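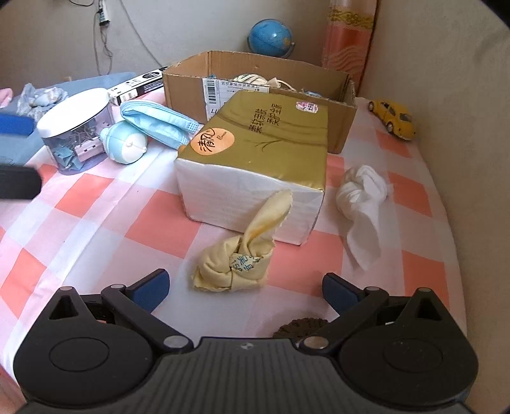 Issue 23

Home | Essays | Kitchen | Archive

Filed under: Table Talk

A checkered tablecloth should be left to do its job. Ours is white, pink and coral, and by noon it has a pack of tissues on it and a yellow cloth tied in a knot. I used to clear it all before lunch. Now I push things to one side and eat.

People in Follden iron theirs and keep them in a drawer - a waste of good cloth. A table that gets used will collect things. Wipe it down at night and leave the tissues out.

Contact | Copyright Clornport Weekly | Back to top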